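Hand-held gripper recording: revised handling rules now in force

The second edition of the Meneck working rules for hand-held gripper recording has been issued to all partner sites. It replaces the first edition and the two supplementary notes on marker care and pad replacement, both of which should be withdrawn from benches and shared drives. Sites have until the end of December to bring their local instructions into line. Recordings made under the first edition remain valid and do not need to be repeated.

The main changes concern four areas: marker visibility, two-tool tasks, small loose items, and the rejection of episodes. The clause numbers below are those of the new edition.

Clause 3, marker visibility. Each finger must carry its own printed marker, and both markers must be readable in the wrist view at the start and end of every episode. The first edition allowed one marker to be hidden at the start if the other was clear. That allowance has been removed. Operators should close and open the fingers fully once before the first grasp. A marker with a scratched border or a lifted corner is to be replaced before work continues, and the replacement entered in the tool log.

Clause 4, two-tool tasks. Where the left and right tools are used together, each is to be recorded as a separate stream with a shared start signal. The first edition said nothing on which tool should lead. The new text requires the task sheet to name the leading tool, and the operator to keep to it for the whole session. Swapping in the middle of a session was the most common fault found when the Clulby recordings were checked.
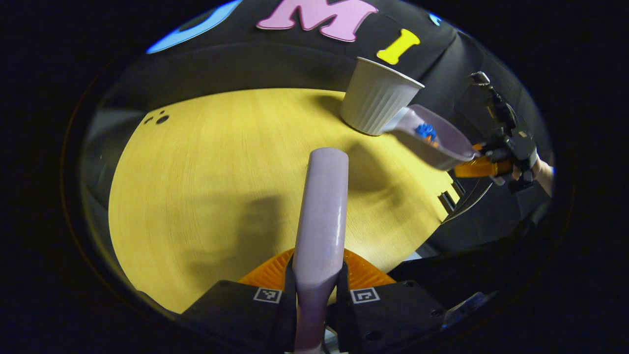
Clulby, December

Transfer tasks with a scoop and cup fall under both Clause 4 and Clause 5. The handle of any utensil held upright between the fingers should sit between the two markers and cover neither of them. The other tool takes its scoop at the base, with the finger pad bearing on it, and brings the bowl to the cup in the air above the table. The cup is not to be steadied by the operator's free fingers or by any part of the tool body.

Clause 5, small loose items. Pieces tipped from a scoop are to be treated as a single load. The task sheet states the load by mass or by fill level, and the operator does not need to sort or tally the pieces. Anything that falls on the table during a transfer stays there until the episode has ended. Anything that falls on the floor is picked up before the next episode starts. Pieces of mixed colour are permitted, provided the mix is the same for all episodes on one task sheet.

Light cups may be used without a fixing. If a cup leans but stays standing, the episode continues. If it goes over, the episode is stopped and marked as failed, and kept.

Clause 6, surroundings. Backdrops may carry letters or other decoration. They must be fixed at the top so that they do not move when the operator reaches across the table, and must not be changed within a session. Shadows from the arm and tool are accepted. A shadow that makes either marker unreadable is not.

Clause 7, rejection. The check carried out on the first-edition material covered 1,230 episodes, of which 289 were rejected. Most rejections came under the marker and leading-tool headings. Under the new edition a site may reject its own episodes only for the reasons listed in Annex B. A failed transfer is not one of them. Failed episodes are to be labelled and submitted with the rest.

Sites using the Bivia tool should note that its finger pads are now subject to a fixed inspection interval of 50 sessions, whether or not wear can be seen. Pads on the Moroz tool are inspected at the same interval, and its finger screws are to be checked for tightness at the same time. Pads must be changed in pairs.

Each site is asked to submit a first batch of 50 episodes under the new rules before starting full recording. Results will be returned with clause references against each fault. Work on other tasks may go on in the meantime.

The new edition, Annex B and the blank tool log are in the members' area. Comments on the wording of Clause 4 should be sent on the standard form, giving the tool type and the task sheet number.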